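Monel home router, firmware 3.1 - does the "signal boost" do anything?

Posted in: Routers and Mobile Broadband
April 25, 2020

drybread_kev
Has anyone here seen a real difference from the new firmware on the Monel 4G router? The release notes promise "up to 81 percent better indoor reception" and I don't buy it. Same antennas, same modem chip, same spot on my shelf. Mine is locked to Barros and updated itself overnight without asking.

The status page now shows one more bar than it used to. My downloads are the same as last month. I think they redrew the bars.

plinth44
Works for me. I was getting dropouts every evening and they've stopped. Not everything is a scam, Kev.

drybread_kev
Did you change anything else? Move it, reboot it, swap the SIM?

plinth44
I rebooted it. Obviously. It reboots when it updates.

oldmodem
Well there you go. These things hang on to a bad tower for days and a restart kicks them onto a better one. Before anybody thanks the firmware, look at the raw numbers under Advanced > Radio. The bars mean whatever the maker wants them to mean.

I wrote mine down before and after. RSRP was -104 on the old version and -104 on the new one. SINR went from 9 to 10, and it wanders more than that when a truck goes by.
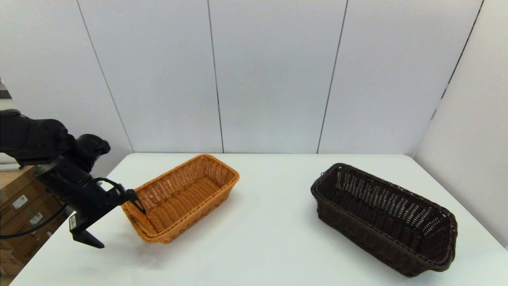
The one thing that did change is band selection. It used to sit on band 20 and now it will pick up band 3 if it can. That could help plinth44 if his local tower is crowded. It still isn't "reception" and it sure isn't 81 percent of anything.

tansy_w
81 percent of what, though? dB is a log scale, so a percent figure makes no sense unless they say what they measured. I asked Stinik support (they sell the same box under their own name) and got a link to the product page.

plinth44
You people would complain about free money. Evenings are better here. I don't care what they call it.

oldmodem
Fine, but lock it to band 20 for one evening and see if the dropouts come back. Then we'd know something.

nettle_soup
Can you roll it back? I lost my custom DNS settings with this update, and the page for them is gone.

drybread_kev
Not on the Barros version, the downgrade file gets rejected. The Nurnik thread has 2,787 posts and 13 of them are useful, but one says the DNS page is still there if you log in as admin instead of user. I haven't tried it.

nettle_soup
Tried it, the page is there. It won't save though.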